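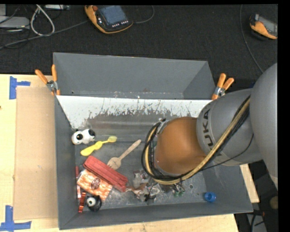
How long should a town keep its paper records once they have been copied? In Buckley, the archive's answer is that deeds, council minutes and burial registers are kept for good, while routine receipts and duplicate forms are held for seven years and then released.

Search the magazine
Enter keyword
Go

18/02/2018
By Finbarr Carroll

The Buckley Records Office occupies the ground floor of a former grain exchange on Plidau Street. Its holdings fill 245 shelves and include the minutes of every council meeting for which a written record survives. Visitors come to settle a boundary, trace a grandparent or find out when a road was given its name.

Until recently, most of that work depended on a card index begun by the town clerk's department and added to by many hands. The cards are reliable for surnames and poor for almost everything else. A reader looking for a flood, a school closing or a dispute over a well had to know the year in advance, or be prepared to spend a long afternoon with the bound volumes.

The office began a new catalog last July. Under the plan approved by the council, each volume receives a short written summary, a list of places mentioned and a note on its condition. Eoin Egan, the archivist in charge, has set a limit of 13 subject headings for any one volume.

"A catalog has to be used by people who have never seen it before," Mr. Egan said. "If we give them a hundred headings, they will go back to asking at the desk."

The burial registers were taken first. They are the most requested items in the building and among the most fragile, with iron-based ink that has eaten through the paper in places. Pages in that state are placed between sheets of acid-free tissue and are no longer handed to readers. A copy is supplied in the reading room on request.

Questions of ownership have been slower to resolve. Several families deposited private letters under verbal agreements made with earlier clerks – in some cases without so much as a receipt. The office has written to the descendants it could identify and will keep those boxes closed until replies are received.

Readers may consult the finished part of the catalog at the front desk. Copies of single pages are made while visitors wait, and larger orders are sent by mail. Anyone holding old rent books, shop ledgers or parish papers from the Buckley area is invited to write to the archivist before bringing them in.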